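The Robot Will See to Your Kitchen Table Shortly

By Mwende Mwakalinga
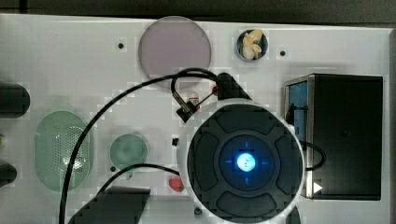

Still clearing

Keka, a small company with large plans for your dirty dishes, opened its workshop in Bredari to visitors this week. On offer were weak coffee, folding chairs and a demonstration of what its people call "the after-lunch problem." The after-lunch problem is that lunch ends and things are left on the table. Most households solve it by waiting for whoever cracks first.

Keka would like to solve it with an arm. The job it has set itself is modest on paper. Take a white table with a few small things on it, among them a green oval full of little holes, a couple of round discs, a red piece shaped like a strawberry and a little cup with something pale inside. Pick up each one, decide where it belongs and put it there. A five-year-old can do this, though not willingly.

In the full test, which the company ran 158 times in April, the arm finished without help in 81 cases. That is a touch better than half, and Keka's staff reported it with the careful cheer of parents at a school recital. In the remaining runs a person had to step in, usually to pick something up off the floor.

The floor, I learned, is a recurring character.

I stayed for a morning and watched three full attempts. The first went well. The arm came down over the table, thought about it, lifted a disc, thought about it again and carried the thing to a bin at the pace of a man bringing soup to a judge. The whole table took 17 minutes. I timed myself afterward on the same set of objects, with one hand, and was done before the engineer had found the button on the stopwatch.

The second attempt ended when the arm picked up a disc, set it down an inch to the left and then spent some time looking for it where it used to be. I have done this with my glasses, so I'll pass no judgment. The third went almost to the end, and the last item was placed neatly beside the bin.

Flat things are the trouble, according to the engineers. A strawberry shape has sides, and sides are something to grab. A disc lying on a tabletop offers the machine only a rim, and a see-through one is harder again, as far as its cameras are concerned. Cups bring their own worries. A cup can be lifted perfectly and tipped a second later, and the arm counts that as a success unless it has been told about contents. It is now being told about contents.

Then there is the matter of what "away" means. In the workshop, away is a bin. In my apartment, away is a drawer that doesn't close, a hook behind the door and a bowl that holds batteries, coins and one key to a place I no longer live. The Keka people wrote this down, which I found flattering.

Over in the warehouse trade, they'll tell you this was all settled years ago. Okoth, which packs orders for mail-order shops on the other side of town, has arms that lift boxes from one belt to another all night and don't complain. But Okoth's boxes come in four sizes, arrive the right way up and never contain garlic. A foreman there told me he'd happily put a machine on the returns desk as well, where customers send things back in whatever bag was handy. He has tried two. The returns desk is staffed by people.

That seems to be about where things stand. Give a machine the same chore in the same spot with the same objects and it will do it until the power goes out. Let somebody leave a sock on the table and you are back to research.

None of this has dampened the mood at Truvholm, the appliance seller that has signed on to try Keka's arm in its showroom kitchen. Truvholm's idea is that shoppers will watch it wipe down and tidy a counter between demonstrations of regular dishwashers. The price hasn't been set for the public, but the showroom is paying 3821 dollars for a three-month trial, with a technician included. The technician, I noted, will be on hand during all opening hours. I asked whether he could also clear a table. He said he could, and that he was quite fast.

Keka's next round of tests will add cutlery, which everyone in the workshop spoke of in a lowered voice. Forks catch on things. Spoons roll, and then they hide under other spoons. Knives have been put off until the fall, and I didn't hear anyone argue for moving that up.

Cloth comes after that, possibly next year. Napkins, dish towels and the rest have no fixed shape at all, and the one time the team tried a napkin the arm held it up by a corner for so long that somebody took it out of pity.

Visitors were invited to leave suggestions on the way out. Mine was that the arm could learn to do it badly enough, early enough, that some other member of the household takes over. This has worked for people for a very long time. The engineer read the card, folded it and put it in his shirt pocket -- on the first try, I should add, and without looking.

The workshop is open to visitors again on 2020-06-14, from ten until noon. Admission is free. Guests are asked to take their coffee cups with them when they leave.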